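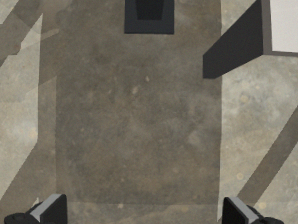
We pulled up the last of the carpet in the back room in August and decided to live with the concrete for a while. It had been under carpet and underlay since before we bought the place in Cosgrove, so I had no idea what state it was in.

The carpet came up in an afternoon. The smooth edge strips took longer, and the glue took 3 days. I tried a heat gun first and gave up after a square metre. A long-handled scraper did most of it, and I hired a floor grinder for the rest. The hire was $296 with the discs, plus a deposit I got back.

Things I would do differently: tape plastic over the doorway to the hall before starting, and wear better knee pads. I was still wiping grey dust off the top of the fridge two weeks later.

There were 14 holes from the old carpet strips that needed filling. I used a cement patch and sanded it flush. The patches dried lighter than the slab and you can pick every one of them if you look. I don't mind that. Old concrete is all different colours anyway, and a uniform grey floor would look like a car park.

For the sealer I went with a matt penetrating one. My neighbour has a gloss finish in his garage and it shows every footprint. Two coats, a day apart, with the windows open.

It's cold in the mornings. We've put a rug down near the desk and that helps. Skirting boards are next, once I've worked out what to do about the gap along the laundry wall.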